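Prurkon two-arm kitchen kit: four months in, and one scary afternoon

I've wanted to write this up since October, but I kept changing my mind about how many stars to give. So, the Prurkon kit. Two arms, two grippers, the control box and a bag of brackets. We bought ours used through Stondden for a dishwashing project Satish Prajapati and I have been plugging away at, and for most of that time I've loved it. Setup took an evening. The arms are quiet, they repeat a move really nicely, and the teaching software is simple enough that my sister had one waving at her in minutes!

Now the bad part. We were running the clear-the-plate routine, which is just: pick the utensils off a plate, drop them in the sink, go back for more. Run 114 of that batch, the left gripper closed on a handle and then didn't let go. The software said "open." The fingers were very much shut. And the arm, believing it had nothing in its hand, went off to its next position and dragged the whole plate toward the edge of the counter with it. I hit the stop button (keep it within reach, please, not across the room like mine was) and caught the plate with my hip. 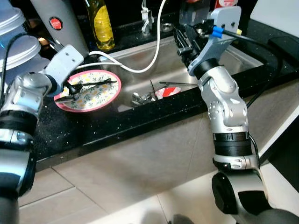

What bugs me most is that there was no fault light, no beep, nothing. The log showed the open command going out and then carried on cheerfully as if the fingers had moved. Satish thinks the gripper reports the position it was told to go to, and doesn't check where it ended up. I think he's right, because we got it to happen 2 more times on purpose by holding the fingers closed with a strap.

I wrote to Prurkon support and got Adaeze Omoregie, who was great, really great. She had me pull the logs, asked good questions, and sent a firmware update that turns on a current check for the fingers. If they stall now, the arm freezes and the screen goes red. We've done about 279 runs on the new version without a dragged plate, though it has frozen twice for no reason I could find.

Still, that check is off by default! You have to dig through the advanced menu to switch it on, and it should be the first thing the setup screen asks you.

Three stars for now. If they change the default I'll come back and make it 4.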